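Robotic chore handling

Robotic chore handling is the use of robot arms and mobile robots for small manual jobs in homes, workshops and laboratories, such as clearing a table, sorting parts or closing containers.
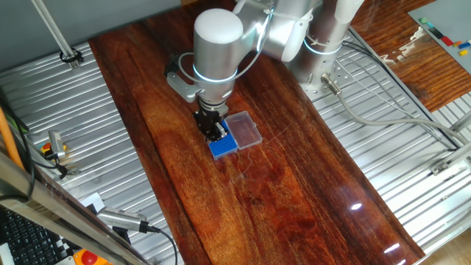 A robotic arm with its two-finger gripper lowered onto a pipette tip rack with an open lid.

Machines have done repetitive factory work for decades, mostly with parts held in fixed positions. Chores are harder. Objects differ in size, they are rarely left in the same place twice, and many are thin, soft or see-through. Clear plastic is a known problem for depth cameras, which may read the surface behind a lid instead of the lid itself. Hinged boxes add a second difficulty, as the lid must be moved along a curve while the box stays where it is.

Testing

The Tendham chore list, used by several small research groups, contains 115 tasks. Each is tried 25 times with the objects moved between attempts. In one round, the Dosow arm passed 91 percent of its attempts at picking up rigid objects. Results were much lower for folding cloth and for closing lids with a snap catch. Most failures in the lid tasks came from pushing the box out of place or pressing beside the catch.

The Istirer workshop trial covered 574 hours of bench work, including sorting screws and returning hand tools to a rack. A worker had to step in during most shifts, usually after a dropped part.

Household use

Floor cleaning and lawn mowing are the main chores now left to machines in ordinary homes. Arms for kitchen and laundry work are still mostly at the trial stage. The Dantas home unit can load cups into a dishwasher but does not handle cutlery or pans.

See also: Gripper; Laboratory automation; Service robot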